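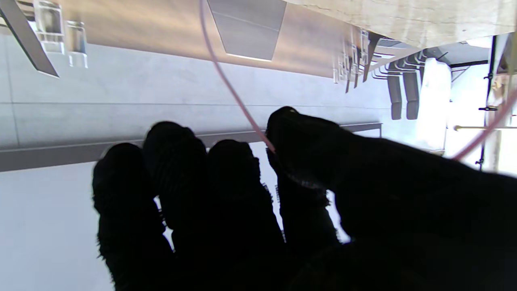

View from the wrist camera, left-hand side, glove on.

Glove keeps fraying and the wrist view is getting worse – what are you all doing?

Posted in: Workshop > Hands & End Effectors > Upkeep and Repair
March 2026, by Sobia Rajput

Looking for opinions, and I know I'll get them.

We run one bench cell with a pair of five-fingered hands, each in a dark knit glove. The gloves were here before me. They give the fingertips some grip and keep crumbs out of the joints, and I have no quarrel with them on either count. My quarrel is with the fluff. The wrist camera sits so close to the fingers that every loose fibre catches the light, and the software that's meant to find the fingertips has started finding fibres.

The left hand has done 3,874 grasp cycles on its present glove. The log says the one before was changed at 951, by someone who left no note as to why. I'm beginning to think they knew something.

Second question, same picture. The pink cables run outside the glove along the hand, and one of them comes right across the view. Do I leave them there or tuck them under the knit? The manual for the hand (it's a Birnari) has one drawing on the subject and it appears to be of a different hand.

Not looking to buy anything. I have a drawer of spare gloves, a lighter, and very little supervision.

---

tendonitis_tom wrote:

Put the lighter down.

If the knit is synthetic it'll melt into hard little beads, and then you've got beads on your fingertips. Ask me how my August went. Small curved scissors, hand powered off, fingers spread, snip towards the tip. Ten minutes with a cup of tea. Then a turn of low-tack tape to lift whatever you've cut.

Cables: leave them outside.

---

mrs_backlash wrote:

Agree on the scissors, disagree on the cables. Outside the glove they snag on everything. We had one catch a drawer handle and the arm, being an arm, carried on with its day. New connector, new crimp, and a drawer that's never closed properly since.

Tuck them under and leave slack at the knuckles. Then you've got your view back too.

---

tendonitis_tom wrote:

And when one chafes through under the glove, you find out how? Outside, I can see the damage. I'd take a cable in shot over a fault I have to undress the robot to find.

---

mrs_backlash wrote:

You find out by taking the glove off every now and then, Tom, which you should be doing anyway.

---

Gilang Teoh wrote:

Can we talk about the light? Look behind the hand. There's a big bright window washing the whole thing out, so the exposure is being set by the weather. The fingers are nearly black. I'd be surprised if your software could find a fingertip there with or without fluff on it.

Fix the exposure by hand (not auto), pull a blind if you own one, and see how many of your fibre problems go away before you cut anything. I'd also try a mid-grey glove. Dark knit against a bright window gives you a lovely silhouette and no detail at all inside it. From that picture I can just about make out a seam or a fold near the thumb, and the rest is a mitten.

---

Sobia Rajput wrote:

Rude about the mitten, but fair.

No blind. I've asked for a blind. Exposure is on auto and has been since the camera went on, so that's one on me.

Also, before someone raises it: yes, the view is on its side. The camera is bolted on that way round and we rotate it later in software. The bracket only has holes in one orientation and I'm not drilling it.

---

oldservo wrote:

Was about to raise it.

You'd be amazed how much cable trouble starts with a bracket facing the wrong way. The lead comes out of the camera where it shouldn't, someone loops it back, the loop rubs. Drill the bracket.

---

Sobia Rajput wrote:

I'm not drilling the bracket.

---

pinchforce wrote:

On gloves generally: we change ours on a count and don't wait for them to look bad. Our count is lower than yours, but we handle cardboard, and cardboard eats knit. Write the number on a strip of tape on the forearm, so whoever is on next doesn't have to go digging in a log.

When you fit a new one, work each finger down from the tip and check that none of them is twisted. A twisted finger pulls on every close and it'll feel like a worn tendon. I took a perfectly good finger apart once over a twisted glove. Then rerun the open and close limits with the glove on. People do it bare and then wonder why it won't shut fully.

On cables I'm with Tom, sorry. Outside, but in a thin fabric sleeve, stitched at two points to the back of the glove. Don't stitch near a knuckle.

---

mrs_backlash wrote:

A sleeve is just tucking it under with extra steps. I'll take that as a win.

---

Gilang Teoh wrote:

A sleeve in what colour? If it's dark you'll give the software a sixth finger. Leave it pink. Pink is the easiest thing in that picture to mask out.

---

Sobia Rajput wrote:

Update, having done some of what I was told.

Exposure is fixed by hand now. Big improvement, and the fingers have insides again. Scissors and tape on the left hand: took me closer to half an hour, and I now have opinions about knitwear. False fingertips dropped to 2 in the first run after, against 13 in the run before. I changed both things at once, so please don't ask which one did it.

Cables are staying outside for now, bare and pink. I'll try the stitched sleeve when the next glove goes on, which according to my strip of tape is soon.

---

oldservo wrote:

And the bracket?

---

tendonitis_tom wrote:

Changing two things at once, and Gilang hasn't said a word. He must be ill.

---

Gilang Teoh wrote:

I'm typing it now. Put an old glove back on with the new exposure and run it again, it's an afternoon's work – you've got a drawer full of them.

Similar threads
Prulside wrist mount: lead rubbing on the elbow cover
Cleaning flux off fingertip pads without lifting them
Oei controller drops the left hand after warm-up
Tristovia gloves, sizing runs small?
Recalibrating close limits after a tendon change
Stitching for people who can't sew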